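How to tie a square knot that stays tied

Many people believe they tie a square knot, but very often they tie a granny knot and find out when the parcel opens. I learned the difference late, when I was packing orders for the Vullik craft market. I write down the steps as I now teach them to new packers on Tuesday evenings.

What you need

Two pieces of cord of the same thickness, 30 inches each. Choose two colors if you can, it makes the mistakes easy to find. Cotton is good for learning. Nylon is slippery, so leave it for later.

Step 1. Cross the right end over the left end and bring it under. Pull a little – the cord should lie flat and not twist.

Step 2. Now the end which was right is on the left side. Cross it over the other end and bring it under again. People go wrong at this point, because the hand wants to repeat the first movement.

Step 3. Check the shape before you tighten. Each cord must make a loop, and both its parts leave the other loop on the same side.

Step 4. Pull all four ends slowly and with equal force. If you pull only one end, the knot can turn over and slide.

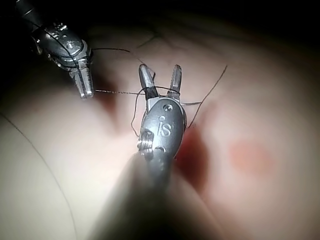 When not to use it

Do not join two ropes with this knot if a person or a heavy load depends on it. For cords of different thickness, take a sheet bend. For parcels, bags and bandages the square knot is enough.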